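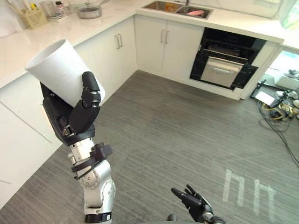 Réka Somogyi asked me last month whether a small office can really cut its water bill without replacing anything, and said she had been told the opposite by two plumbers. I want to start with her question, then go through what we did at Cendach.

## Opening (3 minutes)

- Thank the host. Say where I work and what I look after: the building, the bills, the kitchens.
- Give Réka's question again, slowly.
- Answer it: yes, in our case. The bill went down before we bought a single fixture.
- Don't show the chart yet.

## Reading the meter

Most people in the room will have a meter and will never have looked at it. Explain where ours is (basement, behind the bike racks, bad light) and how we read it at 7 p.m. and again at 7 a.m. with the building closed.

The first overnight reading was 414 liters. Pause here. With everyone gone it should be close to zero.

We found 2 causes:

- a toilet on the second floor that never stopped filling
- an outside tap with a worn washer, hidden by the hedge

The toilet was most of it. Jarosław Cieślak fixed it with a new flap valve and was done before lunch. People like this part, so don't rush it - but skip the story about the wrong valve if we're running behind.

## Kitchens and habits

Keep this short. Kitchens were a smaller share than I expected. Things worth saying:

- We stopped rinsing dishes under a running tap before they go in the dishwasher. Scrape them and load them.
- Run full loads only. We put a magnet on the door that says "clean" on one side and "dirty" on the other.
- Eco cycle is slower. Start it at the end of the day and the wait doesn't matter. 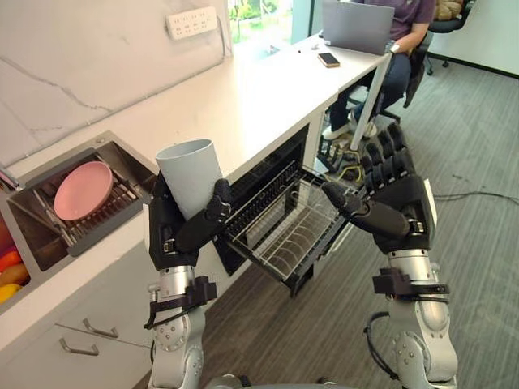 ## What we bought later

- Flumetti aerators for the bathroom faucets. Cheap, and they screw on by hand.
- A Poltaseo leak alarm next to the water heater. It went off once, in March, for a mop bucket.

If someone asks about price, tell them to get their own quotes. Ours are out of date.

## The chart

Now show it. Monthly use is down 48 percent against the year before. Point to the drop after the toilet repair and let them look at it. The aerators hardly show up at this scale.

## Close and questions

- Ask them to read their meter tonight and again in the morning.
- Handouts are on the table by the door.
- Likely question: what about hot water? We didn't measure it separately, so say that.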